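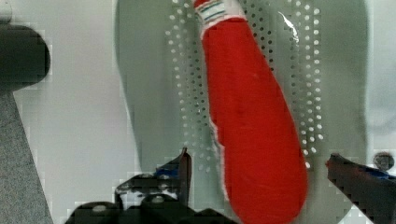
Fig. 1. Red sock, white ribbed cuff with blue, green and red stripes, on the perforated gray-green panel.

Search the notebook
Enter keyword

August, textile bench, 4 p.m.

Continued the color transfer series with the red knit. Sock goes in the log as Loneo lot 1202. The red is even across the body. There is a thin pale fringe of fiber along the edges, plainest down the left side in Fig. 1. Added "edge fuzz" as a column in the sheet and left it blank for the older entries. Somebody should go back through the reference pieces and fill it in.

The cuff is the part of interest. White rib next to saturated red is the worst case for bleed, and the stripes are narrow enough that a small amount of migration would be hard to read by eye. Proposal: score the white ground only, between the stripes, and ignore the stripes themselves. The Ásgeirsdóttir method sheet scores the whole band and averages it, and I think that hides the effect.

Plan for the wash:
Detergent: Etum powder, the unscented one
Water: 600 ml per jar, tap
Spin: 1000 rpm
Drying: flat, no clips

Clips left marks on the cuffs in the previous series and two of the scores had to be thrown out. Flat drying is slower, but the rib keeps its width. Turn once, toe and cuff kept in line so the body does not twist.

Width to be taken at the cuff and at the widest point near the toe, before and after. Use the Gulteck steel rule. The cloth tape has stretched and should go in the bin.

Open points:
— Undyed control strips are down to the last sheet. Reorder before the next lot.
— Log sheet still says "gray board" for the panel. Change it to "perforated panel" so it matches the captions.
— Agree on a name for the toe measurement. "Foot width" and "toe width" are both in the log and they may be the same thing — check the earlier pages before merging them.

Lot 1202 stays on the low setting until the control strips arrive. Scores go on the next page.

This site uses cookies to remember your login and page settings. Accept / Manage preferences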